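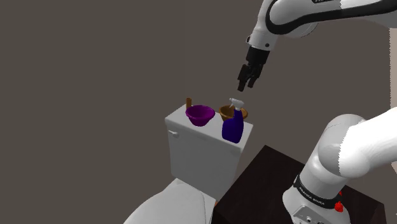 Svetozár Paulík would throw out half of our house rules for test runs, and told me so at length. His view is that a rule nobody checks is worse than no rule, because people read the sheet, feel safe, and stop looking at the arm. He wants a short list, each line with a name next to it, and he wants the rest deleted.

I went into this page planning to argue with him. I still disagree about the deleting. But I have now read the Kun handling rules from front to back twice, all 47 of them, and I can see how he got there.

The gallery was meant to show good practice at work. It has a single view in it so far, a simulated bathroom task with a Franka Emika arm, and the notes under it have grown longer than the line or two that Xiaoyan Dong asked me for. She can trim them. They go by rule number, in the March wording.

Rule 3. The gripper starts above the objects and clear of them.
Fine. The fingers are over the tank lid, slightly open, with nothing between them, higher than the top of the blue spray bottle. I have no quarrel with Rule 3. What I would like to know is how much clearance counts as clear, and the rule doesn't say. Flondell writes a distance into its own sheet. We wrote "adequate."

Rule 8. Objects must not hide one another at the start of a run.
Broken, plainly. The spray bottle covers the lower left part of the golden-brown bowl from this view. Montserrat Gallardo reads the rule as applying only to the thing being picked up, which may be what the authors meant. If so they should say it. As written, most of the runs I have looked at would fail, and they were all passed.

Rule 12. Objects sit on a stable surface, away from edges.
The bottle stands near the front right corner of the lid. Is that away from the edge? Two people on the same review gave me two answers. I would also point out that a toilet tank is a narrow shelf, and anyone who has kept a spare roll up there knows what "away from edges" is worth in a real bathroom.

Rule 15. Every object in the run must be one the arm can reach.
The purple bowl is farther left than the other two and the gripper would have to travel to get there. Maybe it can. The rule asks for a reach check before the run and gives no place to write down the result, so we are left to trust that it was done. I asked for a record and was sent the rule again.

Rule 19. The base must be fixed to a support suited to the load.
In a simulator the table weighs whatever you typed in. A dark wooden table beside a toilet will hold the arm all day long on a screen. Ľubomír Trnka has bolted down more of these than I have, and he thinks Rule 19 should be struck from simulated work altogether and kept in capitals for the real thing. I agree with him. A tick in that box means nothing here, and it makes the ticks beside it look cheaper.

Rule 26. The setting should resemble the place of use.
Who is this for? A plain wall, a tank, a seat, a few things on the lid. No sink in view, no towel, no person who needs the room. I am not asking for a dripping faucet. I am asking that a pass in a room this bare should not be quoted later as a pass for bathrooms, and the Edirel summary does just that in its second paragraph.

Rule 31. Runs are repeated until the result can be relied on.
The number given is 200. I have asked three times where it came from. Drahomíra Sýkora believes it was copied from an older sheet used at Grurnanach for an unrelated bench test, and so far that is the best account anyone has offered. It may be a perfectly good number. I would like to see somebody defend it.

Rule 40. Departures from these rules are noted and explained.
See Rule 8. No note, no explanation.

My own count of rules that a stranger could check, with the sheet in one hand and the run in front of them, comes to 7. Svetozár makes it fewer. Corrections are welcome, especially from whoever wrote "adequate," and more views will be added under these notes when the other teams send theirs in.

Last changed Jun 1, 2018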